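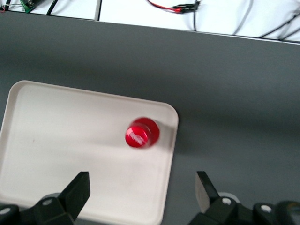
Week 2 notes – trays and bottles

Okay, so last time I promised we'd get to trays, and I know that sounds dull, but stay with me! A shallow tray with a raised rim gives a bottle a home. You put it back in the same spot, drips stay off the table, and when it's time to wipe down you lift one thing and you're done.

Stand bottles upright, caps on. I like a bright cap (red is my favorite) because you can find it from across the room.

For the Urbridge session, bring 2 bottles from your own kitchen and a tray you already own – a rim of around 21 mm is plenty. Please wipe the tray first, corners too, they collect specks like crazy.

Ifeoma Ekwueme

Comments (2)

didenko_m: Does a baking sheet count?

Pinstead reader: Tried it under the sink, love it.

We use cookies to improve your visit. Accept | Settings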